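Idwood Folding Workbench: a year in a cold garage

Last updated 2/5/19
4 minute read

The Idwood is a folding workbench for people who don't have room for a proper one. I bought mine with my own money and have used it most weekends since.
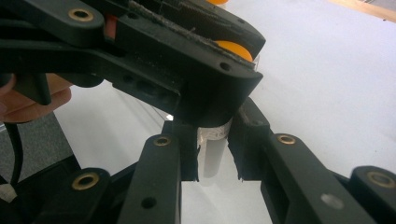
Digby Hollis wrote in to say he had sent his Idwood back within a fortnight, as it walked across the floor whenever he planed anything longer than his arm. He thinks a folding bench is a false economy and that I should have told readers to save up for a fixed one.

He has a point about planing. The bench is light, and light benches move. I get round it by putting one foot on the lower rail, and for long boards I push the far end against the wall. If most of your work is hand planing, buy something heavier. If you mainly saw, drill, glue and sand, I think the Idwood will do.

Putting it together took me an evening. The legs come attached and only the vice jaws and the rail need fitting, but the instructions show the rail upside down and I had to take it off again. The bolts are decent. The spanner supplied is soft and rounded off on the second bolt, so use your own.

Folding it is simple once you know to lift the left side first. Lift the right side first and the catch jams. Folded up, it stands behind my bicycle and sticks out a little less than the handlebars do. I can carry it up the garden steps on my own, though I wouldn't want to take it far.

The vice is the best part. The two handles turn separately, so the jaws will close on a tapered piece, and they grip well enough for sawing table legs. They are slow to open fully. Mine squeaked from December until I rubbed candle wax on the threads.

The top has fared less well. Glue comes off it easily but water doesn't do it any good, and one corner has swollen where I left a damp cloth overnight. I have sanded it back and given it two coats of varnish. I'd do that on the first day if I bought another.

I also tried the Brunton, which Flynn Kerslake lent me for a month. It is heavier and stays put better, and the top is thicker. The vice is worse, with a lot of play in the jaws, and it takes two people to fold without trapping a finger. Flynn likes it, but his stays up all year. For a bench that has to be put away every time, I prefer the Idwood.

Spares are available from Ovis, who answered my email the next morning. Replacement jaws come as a pair. The rubber feet are sold singly and I have already lost one.

I'd buy it again for small work, and I'd varnish it first. Score: 3 out of 5.

Contact | Copyright Markos Antoniadis | Back to top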